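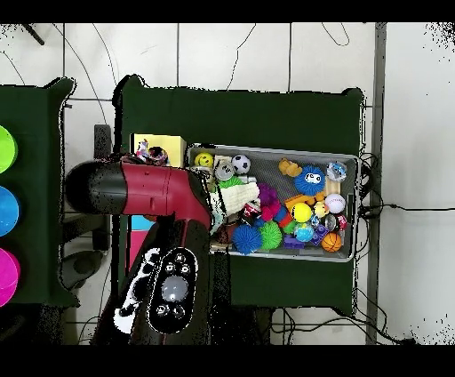 The arm at the bin, with the gripper closed on a knitted item.

Home - Notes - Workshop - About - Contact

Maintenance of the Picking Cell

November 12, 2018

The red arm in the Urik cell is serviced after every 3,000 picks. The procedure is recorded in these notes for the benefit of colleagues who share responsibility for the equipment.

Work begins with the gripper. Both fingers are wiped and inspected for trapped fibers, as knitted and fuzzy items shed more than the hard balls do. Azra Spahić replaced the finger pads at the last service, and the previous pair had completed two full intervals.

The elbow joint is then moved slowly through its range by hand. Any roughness is entered in the log before power is restored - the entry should not be left until the end of the shift.

The position of the mesh bin is verified next. It must stand square to the table, with its near side 185 mm from the reference mark. A bin that has drifted will produce failed picks at the corners long before any fault is reported. The contents are to be mixed by hand after the check, and heavier items such as cans should not be left to settle at the bottom.

Cables on the floor are inspected last. Edin Dimitriou has asked that they be kept clear of the chair.

The present log stands at entry 61.

Related posts
Replacing a Worn Finger Pad
Notes on the Warneck Controller
Storage of Spare Joints at Lazarević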